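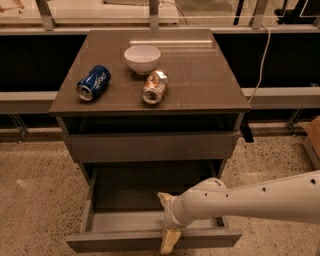
What is the hardest part of teaching a robot to close a drawer?
Most beginners expect it to be the push, but the students in the Gremley evening robotics class found that deciding where to put the fingers takes much more of their time.

The class has reached the second half of its program, and since March the students have worked with household furniture. The course is held at the Gamska technical school and is open to all pupils of the last two grades. This term it has 22 participants, who are divided into teams and share one arm.

The task of the season is named "Evening Room". The arm must work with the drawers of a bedside cabinet while some objects are lying on the top. An object that falls to the floor costs the team points, and so does a drawer that stays half open. The students write the motion programs themselves in Remura, a small control library which was started by an earlier group of the same class and is now in version 2.

According to the class report of 8/17/18, the teams have recorded 852 attempts with the lower drawer. In 41 of them the run had to be stopped by hand. The most common reason was that the fingers came too low and touched the floor before they reached the front panel. The report also mentions that a drawer front without a handle is more difficult than the students expected, and it suggests to slow down the last part of the approach.
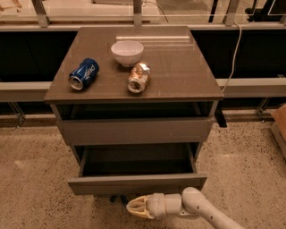
The arm at the bottom drawer, with two cans and a bowl on top of the cabinet.

The teams do not agree about the best method. One team prefers to hold the front panel between the fingers and guide the drawer all the way. Another team wants only to push from the front, with the fingers closed — this is faster, but the drawer can go in crooked. Both versions will stay in the library until the end of the course, and new students will be able to compare them.

The next meeting will be for the upper drawer. After that the class prepares for the Bogdan Cup, a regional competition for school teams, where the furniture is not known before the day. Each team can bring its own program, but it has only a short time to adjust it.

Pupils who wish to join the autumn group can write their name on the list at the school office. Knowledge of programming is useful but not required, and the class is free of charge.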